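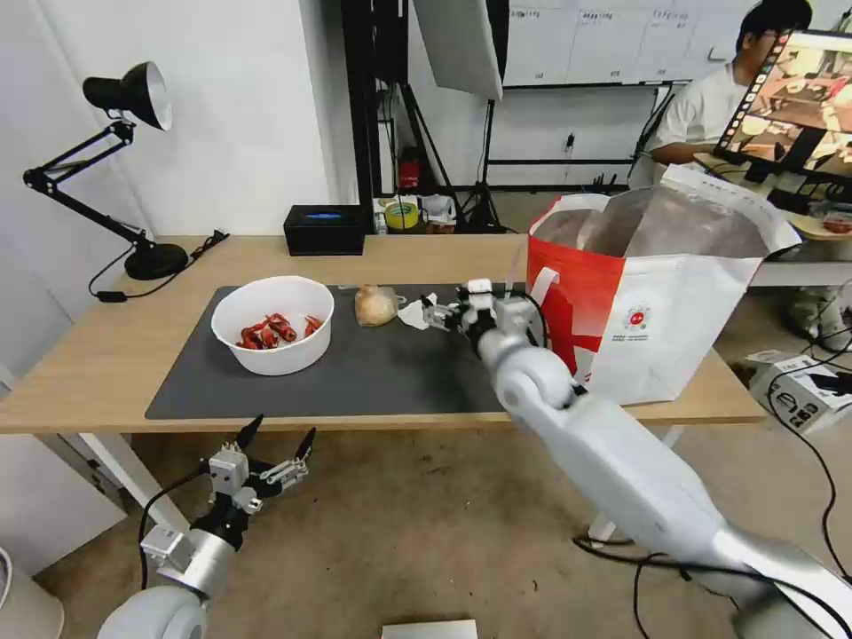

By Eckhard Albers

I caught up with Porthorpe's new town clerk over coffee last week (she had two cups, I had three, don't tell my doctor!) and we got straight into the ferry parking bill, the one that's been eating up everybody's evenings since September.

"I've read it 12 times," she told me. "I still get stuck on section four."

Section four is the part that gives residents 30 free minutes at the Kramer Street lot and charges everybody else from the first minute. I asked her if it was fair to people driving in from Geden, my sister included, and she laughed.

"Your sister can take the bus! No, look, I'd like to see them get the 30 minutes too. It's up to the council, and I don't get a vote."

She did tell me the hearing ran long, with 36 people signed up to speak, and she stayed for all of them. Her favorite was a man who wanted the whole lot turned back into a ball field. "I played second base there," she said, "so I was rooting for him a little."

The bill goes back to the council next, and she's already looking for a bigger room.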